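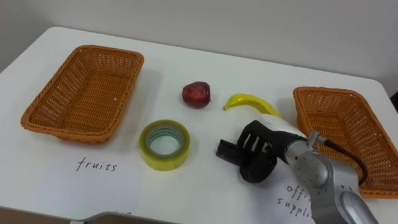

Javix is looking for a part-time kitchen and supplies assistant for its office on the first floor of the Solto building. The work is mostly keeping shared things where people expect to find them. We order fruit and stationery for 90 people, and both end up in the same few places. On the white table by the wall there is a woven basket for each, with "fruits" written on the tabletop in black marker below the one on the left and "office supplies" below the one on the right. An apple, a banana and a roll of packing tape lying between the two baskets is the kind of thing you would be sorting out several times in a morning.

Job title: Kitchen and Supplies Assistant
Employer: Javix
Place of work: Solto building, first floor
Hours: four hours a day, Monday to Friday, 7.30 to 11.30
Pay: £282 a week before tax
Contract: permanent, with a three-month probation
Reports to: Flor Apaza, office manager
Closing date: October 21, 2019

What you will do

Take in the morning deliveries at the side entrance and check them against the order sheet. Fruit comes on Mondays and Thursdays from D'Souza, stationery once a week from Trikulow. Anything missing or damaged is written on the sheet and the sheet goes in Flor's tray.

Wash the fruit, dry it and put it out. Bananas go on top of the apples. Soft fruit goes in the fridge, and what is past eating goes in the food waste bin in the kitchen, which is emptied by the building.

Put out tape, pens, sticky notes, staples and envelopes. We keep a small amount on the tables and the rest in the cupboard behind reception. Please don't fill the baskets to the brim. People rummage, and then things fall behind the table.

Look after the fruit budget, at present £300 a month. You will keep the receipts and tell Flor if it looks like running over. You won't be asked to do any other bookkeeping.

Wipe down the tables, load and empty the dishwasher, refill the coffee machine and put out clean cups before meetings. There is a separate cleaning contractor for the toilets, the windows and the carpets.

Receive parcels until reception opens at nine, and take returned goods down to the post room. The post room handles some 4,000 parcels a year for the whole building and gets busy in the run-up to Christmas, so an early trip is better than a late one.
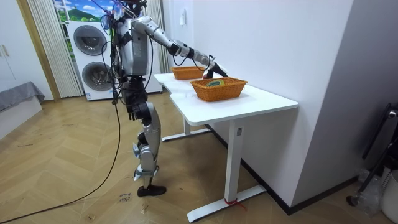 Surfaces and floors in the supplies area are part of the job too, and you should be happy doing them by hand. The room has a wooden floor, so it is swept and then gone over with a damp mop, well wrung out. The white desk stands on T-shaped legs with long bars that rest on the floor, and crumbs and bits of paper gather along them. Move the baskets before wiping the top, and put each one back by its own label. The marker lettering comes off with spray cleaner, so use a dry cloth near it. If it does fade, go over it again with the same thin pen.

What we are looking for

You don't need experience in an office. Work in a shop, a school kitchen, a stockroom or a care home would all be relevant. We would like someone who notices when things are in the wrong place and puts them back without being asked, and who doesn't mind doing it again the next day.

You should be able to:

read and fill in a delivery sheet in English
lift boxes of fruit and paper up to waist height, with a trolley for the heavier ones
be on time for the early delivery
use email for simple orders (we will show you the ordering page)

A basic food hygiene certificate is useful. If you don't have one, we will pay for the course and for the time it takes.

A usual morning

7.30: open the side entrance, bring up the deliveries, check the sheet.
8.00: wash and set out the fruit, start the coffee machine, empty the dishwasher.
8.45: go round the tables and sort anything that has been left out or put in the wrong basket.
9.15: break, paid.
9.30: restock from the cupboard, note what is low, send the order if it is order day.
10.15: meeting rooms, cups and jugs.
11.00: second round of the tables, sweep and mop where needed, post room.

The times are a guide. On fruit days the first part takes longer and the mopping can wait.

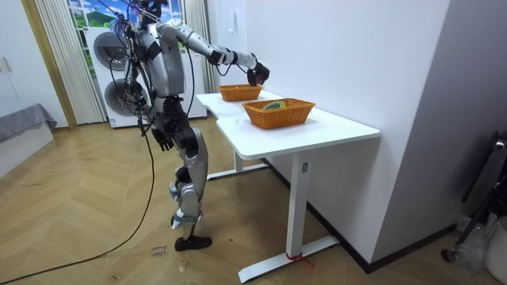 Leszek Nowicki rang to ask whether the four hours could be worked in the afternoon instead, and whether the sorting could be shared between two people. The answer to the first is no, as the suppliers only deliver early. The answer to the second is yes. We will consider a job share if both people apply together and can cover each other's holidays. Please say so clearly in your email and send both sets of details.

What we offer

Twenty-five days' holiday plus bank holidays, in proportion to your hours. Workplace pension. Breakfast and fruit, the same as everybody else. An apron, gloves and a pair of non-slip shoes, replaced when they wear out. There is a locker with a key, and a bicycle store at the back of the building.

The first week is spent working alongside Riku Tsuchiya, who has been covering the job and is moving to the Javix front desk. He will take you through the cupboard, the order pages and the post room. After that he is one floor down and can be rung on the internal line.

How to apply

Send a short letter and a list of your previous jobs to Flor Apaza at the Javix office, by email or on paper through the reception desk. A page is plenty. Tell us when you could start and whether there are any mornings you can't do. If you would prefer to apply by telephone, ask for Flor before eleven.

Interviews will be held in the last week of October and take half an hour, including a walk round the kitchen and the supplies area. We will reply to every applicant. Travel costs to the interview are refunded on the day if you bring the ticket.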